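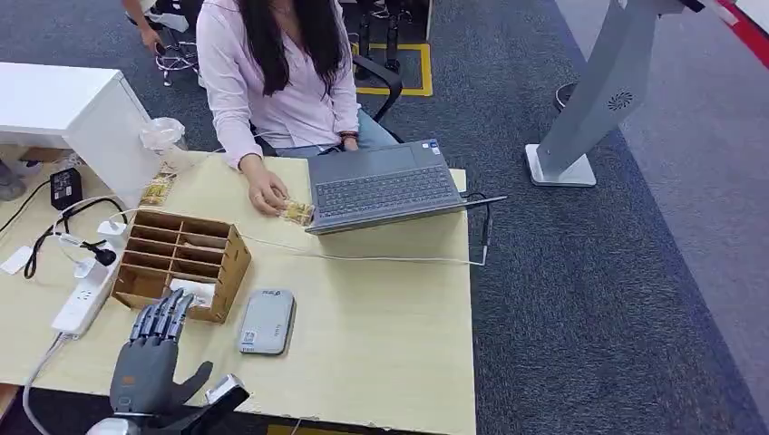 그림 4. 노트북 앞쪽 모서리 부근에서 투명 소포장을 손끝으로 집고 있는 모습. 그림 왼쪽에 판지 정리함과 멀티탭이 있다.

4. 책상 상판의 점유와 소형 물품의 임시 배치

4.1 분석 대상과 용어

이 절에서는 개인용 책상 상판에서 소형 물품이 놓이는 위치를 세 요소, 즉 노트북, 연결선, 정리함의 배치와 관련지어 분석한다. 3절에서 다룬 서랍 및 선반 수납은 분석에서 제외하였다. 대상 책상은 Brovgate 사무동의 11개이며, 상판은 모두 밝은색 목재이고 고정식 칸막이가 없다. 책상의 제원은 동일하지 않으나 상판의 깊이가 사용자의 전방 도달 범위를 넘지 않는다는 점에서 같은 조건으로 취급하였다.

소형 물품은 한 손의 손가락만으로 집을 수 있고 전원 또는 데이터선에 연결되지 않은 물건으로 정의한다. 소포장 물품, 접힌 종이, 필기구, 클립, 메모지 묶음 등이 이에 해당한다. 휴대용 저장장치나 보조 배터리처럼 납작한 기기는 관찰 시점의 연결 여부에 따라 구분하였다. 연결된 상태이면 기기로, 연결되지 않은 상태이면 소형 물품으로 기록하였으며, 연결 여부를 판별할 수 없는 경우에는 별도 항목으로 두고 위치 집계에서 제외하였다.

임시 배치는 물품이 손을 떠나 상판 또는 상판 위의 다른 물체에 놓인 뒤 관찰 단위 안에서 다시 집어 든 경우를 가리킨다. 다시 집지 않은 경우는 잔류로 분류한다. 이 구분은 시간 순서가 있는 기록에만 적용된다. 정지 화면은 공간 관계를 설명하는 데에만 사용하였으며, 정지 화면에서 임시 배치와 잔류를 판정하지 않았다.

4.2 상판 구역의 설정

상판은 노트북을 기준으로 네 구역으로 나누었다. 노트북의 본체가 차지하는 면을 중심 구역, 본체의 네 모서리에서 손바닥 한 폭 이내의 면을 인접 구역, 정리함과 그 앞면을 수납 구역, 나머지를 주변 구역으로 한다. 구역의 경계를 상판의 절대 좌표로 고정하지 않은 이유는 노트북의 위치가 사용자마다 다르고, 같은 사용자에게서도 오전과 오후 사이에 이동하기 때문이다. 예비 관찰에서 절대 좌표를 적용하였을 때 동일한 행동이 서로 다른 구역으로 기록되는 사례가 반복되어 현재의 상대 구역으로 변경하였다.

그림 4의 배치에서는 열린 회색 노트북이 상판 중앙에서 그림 오른쪽으로 조금 치우쳐 있고, 판지 정리함은 그림 왼쪽에 비스듬히 놓여 있다. 투명 소포장을 집은 손은 노트북 앞쪽 모서리 바로 옆에 있으므로 손의 위치는 인접 구역에 속한다. 반대쪽 손은 노트북 뒤쪽 가장자리 근처에 있다. 한 손이 소형 물품을 다루는 동안 다른 손이 노트북 가까이에 머무는 자세는 본 절에서 편측 취급이라고 부른다.

인접 구역은 별도의 수납 기능이 없는 면이지만 사용 빈도가 높다. 키보드에서 손을 옮기는 거리가 짧고, 물품이 시야에 남아 있기 때문으로 해석된다. 반면 인접 구역의 면적은 연결선의 경로에 따라 크게 줄어든다. 따라서 인접 구역의 명목 면적과 실제로 물품을 놓을 수 있는 유효 면적을 구분할 필요가 있다.

4.3 연결선에 의한 유효 면적의 감소

연결선은 그 자체의 투영 면적이 작아 기존의 책상 점유율 산정에서 대체로 무시된다. 그러나 상판에 느슨하게 놓인 선은 양옆의 면을 분할하며, 바닥이 평평한 물품은 선 위에 안정적으로 놓이지 않는다. 본 연구에서는 선의 중심선에서 양쪽으로 손가락 한 개 폭을 비가용 면으로 처리하였다. 선이 굽은 구간에서는 굽은 안쪽 전체를 비가용 면에 포함하였는데, 이 처리는 유효 면적을 다소 보수적으로 산정하게 한다.

연결선의 경로는 이탈형과 횡단형으로 구분된다. 이탈형은 기기에서 나온 선이 가장 가까운 상판 가장자리를 지나 아래로 내려가는 경우이고, 횡단형은 선이 상판을 가로질러 반대편의 전원부로 향하는 경우이다. 그림 4에는 두 유형이 함께 나타난다. 노트북의 그림 오른쪽 측면에 꽂힌 가는 선은 상판 가장자리 밖으로 늘어져 있고, 긴 흰색 선은 노트북 부근에서 그림 왼쪽의 전원부 쪽으로 상판 위를 지난다. 상판 왼쪽 가장자리의 흰색 멀티탭에는 흰색 충전기가 꽂혀 있다.

이탈형 선은 노트북 한쪽의 인접 구역만 줄인다. 횡단형 선은 중심 구역과 수납 구역 사이를 지나는 경우가 많아 두 구역 사이의 이동 경로와 겹친다. 손은 선 위를 넘어갈 수 있으므로 이동 자체가 차단되지는 않는다. 다만 물품을 상판에 밀어서 옮기는 동작은 선에 걸리게 되며, 사용자는 물품을 들어 옮기거나 선 앞에서 멈춘다. 후자의 경우 물품이 선을 따라 쌓이는 경향이 관찰되었다. 코딩 지침에서는 이를 선상 정체로 표기하였다.

전원부가 상판 위에 놓이는가 아래에 놓이는가도 유효 면적에 영향을 준다. 멀티탭이 상판 위에 있으면 멀티탭의 면적뿐 아니라 플러그를 꽂고 빼는 데 필요한 공간까지 점유된다. 어댑터의 몸체가 소켓보다 큰 경우에는 옆 소켓을 가리므로 사용자가 멀티탭을 돌려 놓게 되고, 그 결과 선의 경로도 바뀐다. 멀티탭을 상판 아래로 옮긴 책상에서는 횡단형 선의 비율이 감소하였으나, 짧은 선을 사용하는 기기가 상판 가장자리로 몰리는 부수 현상이 함께 나타났다.

4.4 정리함의 칸 구조와 사용

정리함은 개방면의 방향, 칸의 분할 방식, 재질에 따라 기록하였다. 판지로 된 정리함은 가볍고 위치를 옮기기 쉬우나, 같은 이유로 물품을 넣는 동작에 밀려 각도가 틀어지기 쉽다. 정리함의 각도는 상판 가장자리와 평행한 경우와 비스듬한 경우로만 나누었다. 초기 지침에서는 각도를 더 세분하였으나 코더 간 일치도가 낮아 통합하였다.

그림 4의 정리함은 앞면이 열려 있고 내부가 직사각형 칸의 격자로 나뉜 밝은 갈색 상자이다. 아래쪽 앞 칸에는 접힌 흰 종이가 있다. 이와 같은 격자형 정리함에서는 칸마다 접근 비용이 다르다. 아래쪽 앞 칸은 상판에서 손을 들어 올리는 높이가 작고 내용물이 쉽게 보이므로 종이류나 사용 빈도가 높은 물품이 들어가는 경우가 많다. 위쪽 또는 안쪽 칸은 손목을 꺾어야 하거나 내용물을 보지 않고 집어야 하므로 장기 보관에 가까운 용도로 쓰인다.

접힌 종이는 칸의 사용 양상을 판단할 때 주의가 필요한 물품이다. 종이가 칸의 앞쪽을 막으면 칸의 뒤쪽 공간은 비어 있더라도 사용되지 않는다. 본 연구에서는 칸의 점유를 부피로 산정하지 않고 개방면이 가려진 정도로 산정하였다. 이 기준에서는 얇은 종이 한 장이 있는 칸도 점유된 칸으로 집계될 수 있다. 부피 기준과 비교하면 판지 정리함의 점유율이 높게 나타나지만, 물품을 새로 넣을 칸을 사용자가 선택하는 행동은 개방면 기준으로 더 잘 설명되었다.

정리함 앞면의 처리도 문제가 된다. 개방면 앞에 물품을 두면 해당 칸의 접근이 차단되므로, 앞면은 상판의 일부이면서 수납 구역에 포함된다. 그림 4에서 정리함의 그림 오른쪽, 책상 앞쪽에 놓인 납작한 회색 기기는 휴대용 저장장치 또는 보조 배터리로 보이나 종류를 확정할 수 없어 4.1의 별도 항목에 해당한다.

4.5 배치 행동의 분류 결과

관찰은 책상별로 60분을 한 단위로 하였으며, 토요일에 이루어진 단위는 재실 인원이 적어 제외하였다. 소형 물품의 배치 행동은 Plandora 분류표에 따라 12개 유형으로 나누었다. 전체 기록에서 판정이 완료된 행동은 119건이다. 유형의 구분에는 출발 구역, 도착 구역, 사용한 손의 수, 물품을 놓은 방식이 쓰였다. 판정이 갈린 행동은 두 코더가 재검토하였고, 재검토 후에도 합의되지 않은 행동은 위의 집계에 포함하지 않았다.

가장 많은 유형은 출발과 도착이 모두 인접 구역인 단거리 재배치였다. 물품은 노트북 옆에서 집혀 다시 노트북 옆에 놓였으며, 두 위치 사이에 수납 구역을 거치지 않았다. 다음으로 많은 유형은 주변 구역에서 인접 구역으로의 이동이었다. 인접 구역에서 수납 구역으로의 이동은 정리함이 가까이에 있는 책상에서도 드물었고, 대부분 관찰 단위의 후반에 집중되었다. 정리함까지의 거리만으로 수납 행동을 예측하기 어렵다는 3절의 결과와 일치한다.

물품의 포장 상태에 따른 차이도 확인되었다. 투명 포장 물품은 불투명 포장 물품에 비해 집은 뒤 손안에서 방향을 바꾸는 동작이 적었다. 내용물의 식별이 집기 전에 이루어지기 때문으로 추정되나, 투명 포장 물품이 전반적으로 더 작고 가벼워 포장의 투명도와 크기의 효과를 분리할 수 없었다. 표면이 미끄러운 얇은 포장은 상판에서 바로 집기 어려워 가장자리로 끌어 온 뒤 집는 동작이 나타났으며, 이때 횡단형 선이 있으면 끄는 거리가 짧아졌다.

편측 취급은 소포장과 필기구에서 우세하였고, 접힌 종이를 펴는 동작에서는 양손 취급이 우세하였다. 양손 취급으로 전환될 때에는 노트북에서 두 손이 모두 떨어지므로 작업 중단 시간이 길어진다. 다만 중단 시간에는 물품 취급과 무관한 휴지도 포함되어 있어 본 절에서는 순위만 비교하고 절댓값은 제시하지 않는다.

4.6 측정상의 제약

상판을 비스듬히 내려다보는 시점에서는 노트북 덮개와 정리함의 벽이 그 뒤의 면을 가린다. 가려진 면에 놓인 물품은 보이지 않으므로 잔류 물품의 수가 실제보다 작게 기록될 수 있다. 정리함의 안쪽 칸도 동일한 문제를 가진다. 본 연구에서는 보이지 않는 면을 비어 있는 면으로 간주하지 않고 미관측으로 처리하였으며, 유효 면적의 분모에서도 제외하였다.

둘째 제약은 연결선의 연결 상태이다. 선의 한쪽 끝이 가려진 경우 그 선이 어느 기기에 연결되었는지는 경로의 방향으로만 추정할 수 있다. 이러한 선은 비가용 면의 산정에는 포함하되 기기와 전원부의 대응 관계에는 사용하지 않았다. 같은 색의 선이 둘 이상 교차하는 지점에서는 교차 전후의 구간을 독립된 선으로 기록하였다.

셋째, 분류표의 유형 수가 표본에 비해 많아 일부 유형은 소수의 사례로만 구성된다. Dristham 부속동에서 수집한 보조 기록을 병합하면 사례를 늘릴 수 있으나, 해당 건물의 책상은 칸막이가 고정되어 있어 4.2의 구역 정의를 그대로 적용할 수 없다. 두 자료의 병합에 필요한 구역 정의의 수정은 5.2에서 다룬다.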